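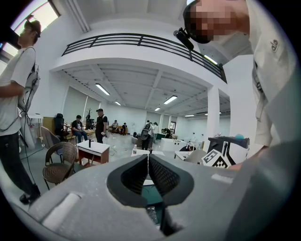 Oralville Public Safety Training Board
Minutes, regular meeting, July

Called to order at 2:00 p.m. A quorum was present. The June minutes were approved as written.

1. Recertification. Staff reported that 38 officers are due for defensive tactics renewal before the end of the cycle. Seven have finished the classroom block. The mat room at Edine is booked for the practical block.

2. Instructor standards. The board reviewed the draft rule requiring instructors to log two supervised classes before teaching alone. Prior military instruction will count toward one of the two – written proof required. Motion carried.

3. Driving course. Warrier submitted a revised quote of $2,294 for use of the skid pad. The quote does not cover cones or fuel. Tabled until the Cirkeck quote is received.

4. Records. Range scores will be filed by badge number only. Old score sheets stay in the locked cabinet until they are scanned.

Action: staff to send the revised instructor rule to all member departments.

Adjourned at 3:10 p.m.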